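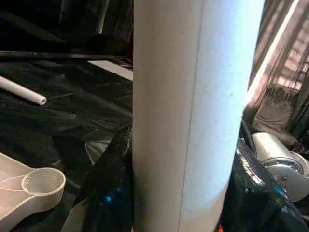

The owner of Ninetti has strong opinions on cardboard tubes, and she would like it known that she didn't always. She used to have opinions on music. Then she went into renting out black cloth for stages, trade booths and school plays, and 18 years later she can't walk past a carpet store's dumpster without slowing down.

"People think the cloth is the business," she told me over coffee in the back. "The cloth is easy. It's black. The business is getting it home without a crease across the middle."

Her view, delivered with the patience of someone who has delivered it before, is that folding is for towels. A folded drape remembers every fold, and under a spotlight it will tell the whole audience. So most of what she rents goes out rolled on a core and is supposed to come back the same way. It comes back, she says, in garbage bags, in the trunk of a car, and once inside a duffel that also held a ham.

I asked how many pieces she keeps. "Today? 126. I have more than 20 that I call gray, but the customers call them black, and I let them."

The cores are a mixed bunch. She buys some from a packaging outfit called Clerkex and gets others free from a print shop on Paredes, where they would otherwise go in the recycling. The free ones are better, which annoys her. She wants a smooth wall and a square-cut end, and she wants them white or close to it. Brown cardboard sheds, she says, and brown fuzz on black cloth is a long evening with a lint brush. She did try a plastic tube from Fledeo one May. The cloth slid off it like a sock.

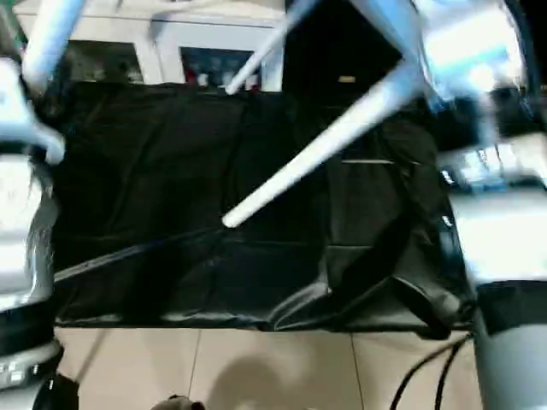 Can you roll a big piece by yourself, or does it take two people?

"One person can do it if the cloth is on something low and the extra is allowed to hang. Start at a straight edge, keep the tube level and stop every few turns to pull the sides even. Two people are faster, if they're still speaking."

Labels are another sore point. She sews hers on at a corner, and customers cut them off because they itch, though she has never rented anyone a shirt. Without the label she has to unroll the whole thing to measure it, and then of course roll it up again.

She charges a cleaning fee now. She also charges for lost cores, a policy that raised $248 last year and, by her count, three arguments. The ham was before the fee.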